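Zunico releases Plesum 2 with slower, safer approach to flat surfaces

Robot software firm Zunico has released the second version of Plesum, its motion planning package for arms working in homes and small workplaces. The update went out to existing customers in April and changes how an arm behaves in the last few centimetres before it touches something.

The main addition is a new approach planner. In the first version, Plesum worked out a full path from start to finish and then ran it, checking the wrist camera only at set points along the way. The new planner splits each move in two. The long part is still worked out in advance, but the final stretch is updated 10 times a second using the latest view from the wrist.

Dwayne Alcantara, who leads the planning team, said most of the faults reported by customers came from that final stretch.

"The arm would get to the right area and then be a centimetre off," he said. "On a table with one cup on it you get away with that. Next to a wall, or a panel with a trim strip, you don't."

Plain white surfaces have been a particular problem. Cupboard doors, fridge sides and painted walls give a camera very little to measure against, and the first version of Plesum sometimes placed them further away than they were. The new version looks for edges, seams and changes of shade and fits a flat surface between them. Where it can't find enough of these, it treats the whole area as closed off and plans around it.
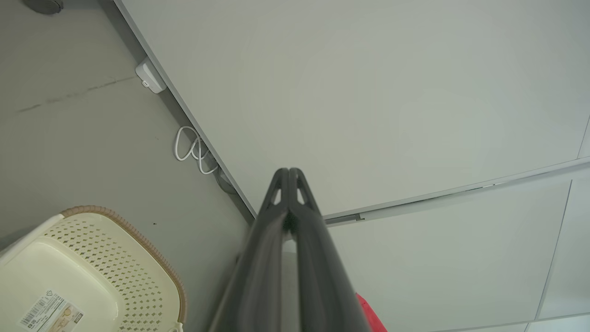 The gripper with its fingers together in front of a white panel, with a basket and a coiled white cable to the left.

Loose cables get their own setting. Users can choose to have anything thin and curved on the floor marked as an obstacle, with a margin set in millimetres. Zunico said the setting is switched on by default and that turning it off needs a restart of the planner. Baskets and other open containers are handled separately, with the rim stored as one shape and the inside as free space, so that an arm can reach in without the planner refusing the move.

The company tested the release on a set of 500 recorded moves, all of them taken from faults that customers had sent in. The old planner stopped or made contact in 105 of them. Zunico has not given a matching figure for the new version, and said it would publish one once customers had been running it for longer. Alcantara said the team did not want to quote a result from recordings alone.

"A replay can't tell you what the arm would have seen if it had gone a different way," he said. "We'd like to see it on real jobs first."

One of the early users is Hirport, which fits out service flats and uses arms to tidy and restock them between lets. The firm had been on a test build before the release and reported that moves near kitchen units took longer than before. Zunico confirmed that the final stretch is slower by design and said the speed can be raised in the settings file, up to a fixed limit.

The update also brings a new log viewer, which shows the wrist camera view next to the planned path and lets users step back through a move. Logs from the first version can be opened but will not show the surface fits.

Support for Gallagher controllers is not included. Zunico said it is still working on the timing of messages between the two systems and expects to add it in a later update. Customers with those controllers are advised to stay on the first version, which will continue to get fixes.

Plesum 2 is free to anyone with a current licence. Settings files from the earlier version need to be converted with the tool supplied before the planner will start.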